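Jarkix 200 Benchtop LCR Meter

The Jarkix 200 is a mid-priced benchtop LCR meter aimed at repair shops and small incoming-inspection departments. It replaces the older 150, which had a good front end and a poor display. The front end has been kept and the display has been changed, along with the fixture, the power supply and most of the firmware.

Build and layout

The case is folded steel with a molded front bezel. Four BNC terminals sit in a row at the lower left, spaced to accept standard four-terminal fixtures, including the Sjöberg clip set I have used for years. The range and mode keys are on the right and have a short, firm travel. The power switch is on the rear panel, where it is awkward to reach if the meter is stacked under anything else.

The supplied Kelvin leads are 80 cm long. That is enough for bench work, but the clips are stiff and tend to slide off thin wire. I changed to the Sjöberg clips after the first session.

Measurement

I checked inductance and series resistance against a calibrated unit at our Bostcombe lab, at 100 Hz, 1 kHz and 10 kHz. Agreement was within the published tolerance on every range except the lowest, where the open/short correction has to be repeated after warm-up. The manual mentions this on page 2 and then never again.

Small wound parts with flying leads are the hardest case for any meter in this class. Lead position changes the reading slightly at the upper frequency, so the leads should be held the same way for each part in a batch. 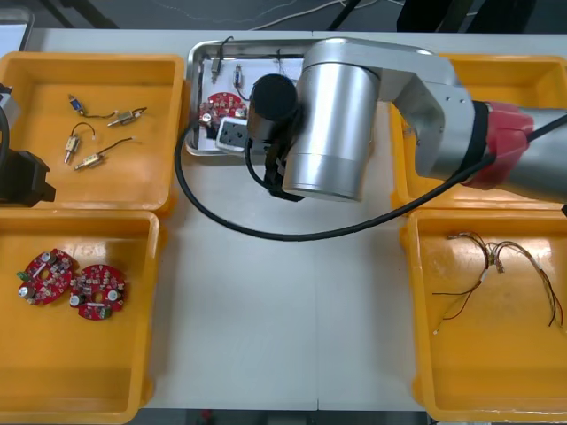 Sorting mode

Comparator mode stores a nominal value with upper and lower limits, and gives a pass, high or low result on screen and at the rear connector. Setup takes a few minutes. Up to 2,000 results can be held in memory and exported over USB as a plain text file. The file has no column headings - a small omission, but an irritating one when several batches are saved in sequence.

The pass tone can be turned off. The fail tone cannot, only reduced.

Support

I had one question about the correction routine and sent it to the distributor, Detelside. The answer came the next day and was correct. Firmware updates are loaded from a USB stick and keep the stored limits, but they clear the correction data.

Verdict

Recommended for inductors, chokes and small coils at up to 10 kHz. Buyers who mainly measure low resistances should look at a dedicated milliohm meter. Budget for better clips.

Aranka Győri
29/06/2023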